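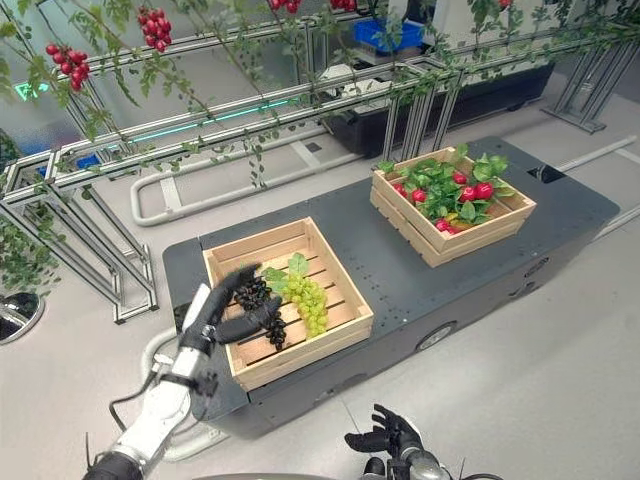
Dark and green grapes in a wooden crate.

Tasters wanted for the Nisbet table grape panel

Do you eat a lot of fruit and have opinions about it? We'd love to hear from you! Nisbet is putting together a new tasting panel for table grapes, and we have 33 places to fill before the first session.

Panel members come in one evening a week for eight weeks. You'll taste small samples, score them for sweetness, crunch, skin and aftertaste, and then talk them over with the rest of your table (this is the fun part, and it can get pretty lively). Last October's group spent most of an evening on whether a thick skin is a fault. Bent Vestergaard still says no.

You don't need any training. Senga Forsyth runs two practice evenings at the start, where you learn the score sheet and get used to picking out faint flavors. Some people find they're very good at it, and a few of our old tasters now help with the pear and plum panels too.

We're looking for people who:
- are 18 or over
- can make at least seven of the eight evenings
- have no fruit allergies
- don't smoke
- can go without coffee, gum and spicy food for an hour before each session

All ages and backgrounds are welcome, and so are couples and friends, though we'll seat you at different tables. Panel members get $149 for the full run, plus parking. Sessions go from 6:30 to 8:00 p.m. in the ground floor kitchen at Nisbet, 118 Junda Road. Use the side door after six.

To apply, send a short letter with your name, phone number and the evenings you're free to Ingrid Dunleavy at the address given, and tell us about the best piece of fruit you ever ate. We read every one of those! Letters should reach us within three weeks of this notice.

Posted Wednesday, December 27, 2000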